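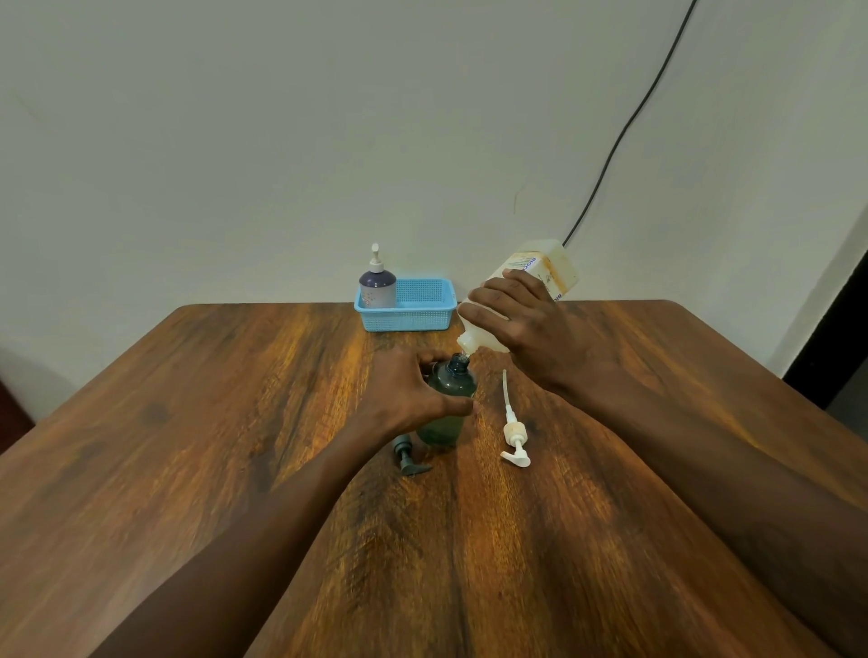
Solange Bouchard
Project report, Print and Packaging, second year
Supervisor: Beverley Sedgwick
Submitted in May

Screen printing on cotton tote bags for small shops: a comparison of two inks

1. Background of the project

Many small shops would like to give or sell a cotton bag with their own name on it. When they ask for a price, they often learn that the printing company has a minimum order. In the quotations I collected for this project the usual minimum was 500 bags in one design. For a shop with only one person behind the counter this is a lot of bags, and they must also be stored somewhere dry.

My project was made together with Potden, a small printing workshop in Hulme. Potden prints mostly T-shirts and aprons, and wanted to know if it could offer tote bags in smaller numbers without losing the quality. The order used for the study was 200 bags in natural cotton, with a one-colour logo on the front side. The customer was Plulberg, a shop for paper and drawing materials.

I had two questions. The first was which type of ink is more suitable for a thick, uneven cotton fabric. The second was how the work should be organised so that a short run is still worth doing for the workshop.

2. Materials

The bags were supplied already sewn, with long handles. This makes them cheaper to buy, but more difficult to print, as the seam at the bottom and the folded edge at the top do not lie flat. I prepared a board of thin plywood which goes inside the bag and lifts the printing area above the seams. The first board was too wide and stretched the fabric, so the printed circle in the logo became an oval when the bag was taken off. The second board was made narrower and the problem did not return.

Two inks were compared. One was a water-based ink that Potden calls Bromo, from the name on the old tin in which they mix it. The other was a plastisol ink, which stays on top of the fabric and must be cured with heat. Both were mixed to the same dark blue. I matched the colour by eye next to a window and not with an instrument, and this is a weak point of my method.

For both inks I used the same screen mesh and the same squeegee. The artwork from Plulberg came as a small picture copied from their website, and I had to draw it again as a vector file before the screen could be made. Redrawing took me a full afternoon. I mention it here because it was not included in my first plan, and according to the workshop it happens with nearly every new customer.

3. Method

Before the real order I printed test pieces cut from spoiled bags. Each piece was printed, cured and washed at home in a normal washing machine together with other clothes. After every wash I dried the piece flat and compared it with an unwashed one. I looked at three things: the edge of the letters, the strength of the colour and the feeling of the print under the fingers.

I also asked people in my class to handle the pieces without telling them which ink was which. I did not make statistics from their answers. The group was small and some of them recognised the plastisol at once.

During the printing of the order I wrote down the time for each part of the work: preparing the screen, placing the bag on the board, printing, drying and cleaning. Placing the bag was the slowest part at the beginning. After I marked the board with tape to show where the side seams should come, it went much faster.

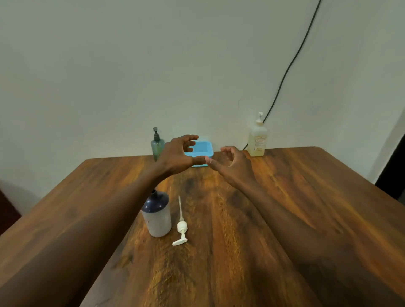
4. Results

The plastisol ink gave the sharper edge. The small letters under the logo stayed readable on all test pieces, also where the yarn was thick. The colour was strong and changed very little in the wash. On the other hand, the print felt like a thin rubber layer, and when the bag was folded many times in the same place I could see fine cracks.

The water-based ink went into the fabric and was almost not felt by hand. It suited the natural cotton very well, and most of my classmates preferred it. Its disadvantage was that it dried in the screen. If I stopped for a telephone call or for lunch, the small letters became blocked and the screen had to be washed. With this ink the bags should be printed without long pauses, so everything must be ready beforehand, including the place where the bags will dry.

Plulberg looked at both samples and chose the water-based ink. At our suggestion they agreed to make the small letters slightly thicker.

5. Costs

The lowest price which Plulberg had received earlier, from a larger company, was 2840 pounds for the minimum quantity, with the screen and delivery included. The short run at Potden had a higher price for each bag, but the total bill was much lower. I am not permitted to print the exact amount in this report. The shop owner explained to me that the total was what mattered to her, as the bags are paid for long before they are sold.

For the workshop, the cost of preparing the screen is the same for a short run as for a long one. I therefore suggested that Potden should show the screen as a separate line in the quotation and keep it for the customer. A second order of the same design can then be cheaper.

6. Problems and further work

Some bags were spoiled, mainly by a fingerprint of ink on the handle. Now the handles are tucked inside the bag before it goes on the board. I did not test printing in two colours, where the position of the bag would have to be much more exact. I also did not test dark fabric, which needs a white layer under the colour.

Acknowledgements

I would like to thank Beverley Sedgwick for reading two earlier versions of this text, and the people at Potden for their patience when I was occupying their drying rack.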